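News > Film > Press releases

PRESS RELEASE: FEATURE FILM / LITERARY ADAPTATION

Print this page
E-mail this page

October 27, 2023

CLIRNOW PICTURES TO RELEASE "THE SALT LEDGER", FROM THE NOVEL BY PERLA GALLEGOS

First feature from director Viorica Dumitrescu. Opens in April. 22 cinemas to start, more to follow.

DUNINE. Clirnow Pictures has picked up all UK and Irish rights to "The Salt Ledger", the first full-length film by Viorica Dumitrescu, taken from Perla Gallegos's long and much argued-over novel of the same name. Deal closed last night. Running time 111 minutes. Certificate to be confirmed.

Readers of the book will know the problem. 400 pages, one narrator, hardly a line of dialogue before the halfway mark. Long stretches of it are a list of debts. Two earlier attempts to film it came to nothing, one of them after the sets were built. Dumitrescu, who also wrote the script, has thrown out the narrator altogether and kept the debts.

The story, in short. A widow, Ana, takes over the books of a salt works in the port of Turnevura the winter after her husband drowns. The sums don't add up. Half the town owes money to the other half and everyone seems to owe something to her. She starts calling on them, one house at a time, ledger under her arm. What she wants from them is not always money. The last house is her sister's.

Most of the film takes place in kitchens. There is one storm, kept short. Very little music, none at all in the first half hour. Those who liked Dumitrescu's short "Nine Coats", shown at a number of festivals and later on late-night television, will know the manner: long takes, people talking with their backs turned, a joke arriving when you have stopped expecting one.

"I read the book three times and then put it in a drawer," Dumitrescu said. "If I'd kept it on the table I would of filmed the sentences. I wanted the rooms. Perla's sentences are better in the book, they can stay there."

Gallegos had no hand in the script and asked not to see it. She visited the shoot for one afternoon, was given a coat and a walk-on as a woman buying fish, and is pleased to report that she survived the edit.

"It isn't my book and I was relieved," Gallegos said. "I'd been dreading two hours of someone reading me my own adjectives. The sister is more frightening than I made her. I'm rather jealous of that."

The film was shot over one winter by Pascu, the small production company behind "Nine Coats". Black and white throughout except for the final scene. Pascu and Clirnow have not worked together before. A second project is being talked about, no details yet, please don't ask.

A word on the ending, as it's bound to come up. It is different from the novel's. Reviewers are asked very kindly not to say how. The novel's own last chapter has divided people since publication and we don't expect the film to settle it.

A new paperback of the novel will come out the same week as the film, with a short afterword by Gallegos on what was cut and why she didn't mind. The first 300 copies are signed and will be sold only at cinemas showing the film in its opening week. Once there gone there gone.

Preview screenings begin in Dunine ahead of the general release, each followed by a talk with the director. Gallegos will join for the first of these and possibly one other. Subtitled screenings at every venue at least once in the opening week. Cinemas wanting to be added to the list should get in touch now as the second round of bookings is filling up quickly.
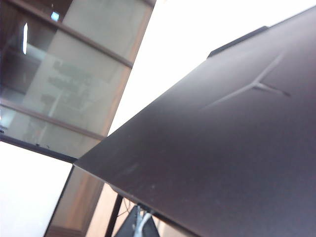 A reader who signed in as saltmarsh wrote underneath that losing the narrator sounded like madness, the narrator being the whole point, but that "Nine Coats" was good enough to earn Dumitrescu a ticket. The same reader wanted to know if the chapter with the auction had made it in. It has, in a shorter form, and moved to nearer the start.

Further notes for editors

Titel in full: The Salt Ledger. Please don't drop the "The".

Director and writer: Viorica Dumitrescu. From the novel by Perla Gallegos. Production: Pascu. UK and Irish release: Clirnow Pictures.

Stills, poster and a two minute trailer are available to press on request. The trailer is under embargo until the first preview. Online viewing links for long-lead reviewers only, one per title, not to be passed on.

Interviews: Dumitrescu by phone or in person. Gallegos by e-mail only, short questions prefered.

Enquiries to the Clirnow Pictures press desk, Dunine.

ENDS

Print this page
E-mail this page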